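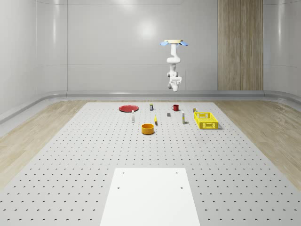

The simulated bench, with the arm parked over the clutter.

Rizal Goh swears by the new Rorgate planner and wants it on our cell by October. I have my doubts. It solved 69 of 90 pick requests on my machine, which sounds fine until you read the log and find that most of the failures are the red mug, again and again, with the same goal pose and a different excuse each time.

The yellow basket bothers me more. Rorgate wraps it in a plain box for collision checking, so as far as the planner knows those open sides are solid and so is the inside. Try placing anything in it. 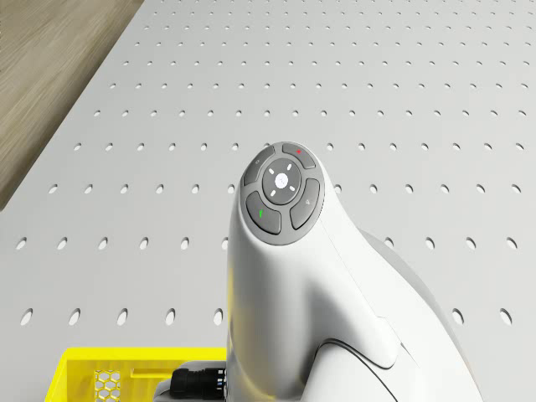 448 words in the full log, 2 min read

I also pulled the camera in close to the arm to check the model. The buttons are lovely, right down to the little red dot. Somebody at Hamton spent time on that. Meanwhile the joint limits in the config file are still the defaults, and I lost 45 minutes to a wrist that wouldn't turn.

I'm keeping the old planner for now. Rizal can have the branch if he wants it.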